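The Town That Bought Its Own Laundromat

The last washing machines in Merkcombe were due to be hauled off in August. The owner wanted out, the roof wanted replacing, and the nearest alternative was a bus ride with a duffel bag on your lap. So 332 households chipped in and bought the place, which is how a town that can't agree on parking came to own 14 dryers.

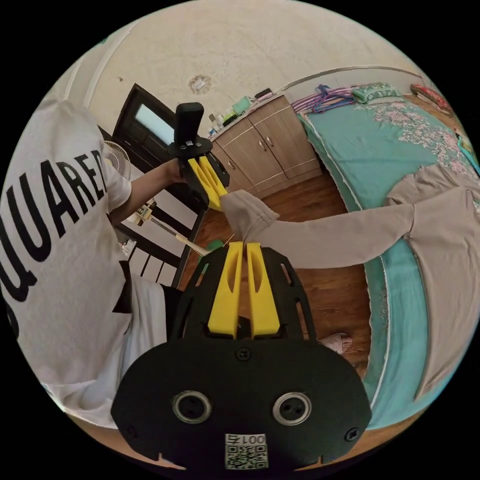
Not everyone was charmed. One early investor told the town newsletter that she had put in for a share and got a vote on the price of detergent, and would like to know which of those was supposed to pay a dividend. Her letter drew 1457 comments online, a fair number of them on fabric softener.

The books are still thin. Monday nights are dead, Sundays are a contact sport, and the change machine has opinions about newer bills.

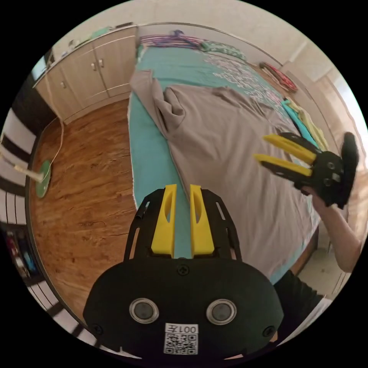

Bedding keeps the lights on. Small loads barely cover the water, but a comforter needs the big drum and pays for it. Most of us put that trip off for months – a bed is easy to ignore until you have to sleep in it. The new price list went up last week, and king-size is now its own category. There has already been a petition.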